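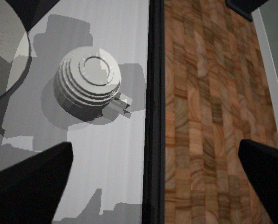

Wood surface and gray surface, with ribbed cup-like object.

Community Kitchen Inspection Checklist with Comments
Site: Selbridge Hall kitchen
Date of inspection: 2026-09-07
Previous inspection: January
Marks used: OK, Needs work, Fail, Not checked

The kitchen was inspected between bookings. Comments are given where an item was marked anything other than OK, and in a few other places where the next inspector will want the background.

1. Entry and floors

1.1 Outside door closes and latches – OK
1.2 Floor clean and free of standing water – OK
1.3 Floor tiles sound – Needs work
Comment: Two tiles by the back door have lifted at the corner. Same two as in January. The edge is high enough to catch a cart wheel. Re-bed or replace before the next large booking. Tape is not a repair.
1.4 Mats flat and non-slip – OK
1.5 Walkway to the exit clear – Needs work
Comment: Folding chairs were stacked in the passage and had to be moved to open the door all the way. Chairs belong in the hall closet.

2. Hand washing

2.1 Sink used for hands only – OK
2.2 Hot water reaches the tap in reasonable time – OK
2.3 Soap and paper towels stocked – Needs work
Comment: Soap full, towel holder empty. There was a full case of towels in the storeroom, so this is a matter of adding it to the opening routine.
2.4 Sign posted at the sink – OK

3. Cold storage

3.1 Refrigerator at or below 41 F – OK
3.2 Freezer at or below 0 F – OK
3.3 Thermometer inside each unit – Needs work
Comment: The freezer had only the display on the door. Put a separate thermometer inside, toward the front where it can be read without moving things.
3.4 Door seals clean and whole – OK
3.5 Raw meat stored below ready-to-eat food – OK
3.6 Containers labeled and dated – Fail
Comment: 11 containers in the refrigerator had no date. Most looked like leftovers from renters. All were thrown out during the visit. The rental agreement says that anything without a name and date goes at the end of the booking, and this has to be followed every time.
3.7 Temperature log filled in – Needs work
Comment: The log is kept but has gaps, mostly on days with evening bookings. The closing person should initial it.

4. Dishes, cups and serving ware

4.1 Stored clean and dry, off the floor – OK
4.2 No chips, cracks or crazing – Needs work
Comment: Most of the stock is in good shape. 10 dinner plates with chipped rims were pulled from the stack and set aside for disposal. Run a finger around the rim when unloading the washer. A small chip is easy to miss by eye, and it is where food collects. 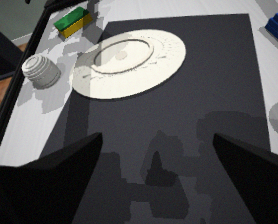

Item 4: cream-white plate on dark mat.

4.3 Plates stacked by size, no more than one stack deep on the upper shelf – OK
4.4 Cups and bowls with ridges or grooves cleaned down to the bottom of the groove – Needs work
Comment: A few bowls in the bottom rack had dried residue in the foot ring. The washer does not reach it when the rack is overloaded. Soak, brush and wash again.
4.5 Plastic ware free of deep scratches – OK
4.6 Count sheet up to date – Not checked
Comment: The sheet on the cupboard door lists 245 pieces. A full count was outside this visit and should be done with the yearly inventory.

5. Dishwashing

5.1 Three-compartment sink clean, drains clear – OK
5.2 Dishwasher reaches its rinse temperature – OK
Comment: The Catix unit took two cycles to come up to temperature from cold. Run it once empty before the first load. A card saying so should be put on the front.
5.3 Spray arms and filter clean – Needs work
Comment: Filter had rice and label paper in it. Clean after every booking, and scrape plates first.
5.4 Sanitizer test strips available and in date – Fail
Comment: Strips on the shelf were expired. Replace now.

6. Cooking equipment

6.1 Range burners light and hold – OK
6.2 Hood filters clean – Needs work
Comment: Light grease on the left filter. The Wurkine service sticker shows that the yearly cleaning was done, but filters need washing by hand between service visits.
6.3 Oven door closes fully – OK
6.4 Gas shutoff labeled and reachable – OK
6.5 Can opener blade clean – Fail
Comment: Old food on the blade and gear. It was washed during the visit and is fine to use, but the item stays marked as found.

7. Fire and electrical

7.1 Extinguisher charged, tag current – OK
7.2 Fire blanket in place – OK
7.3 Outlets near water protected and tested – OK
7.4 Cords in good condition – Needs work
Comment: Cord on the Solís coffee urn is stiff and starting to split near the plug. Take the urn out of use until the cord is replaced. A note has been tied to the handle.
7.5 Occupancy sign posted at hall entrance – OK
Comment: Sign reads 130. Some bookings on the calendar do not list a head count, and they should.

8. Chemicals, trash and pests

8.1 Cleaning products stored away from food – OK
8.2 Spray bottles labeled – Needs work
Comment: One bottle under the sink had a worn label. Contents could not be confirmed, so it was removed.
8.3 Trash cans lined and lidded – OK
8.4 Signs of pests – OK, none seen
8.5 Window screens whole – OK

Result: Open with corrections. Items 3.6 and 5.4 to be corrected before the next booking. Item 7.4 stays out of use until repaired. All other items marked Needs work to be corrected within 30 days, and 1.3 will be rechecked in person.

Keep one copy in the kitchen binder and one in the office.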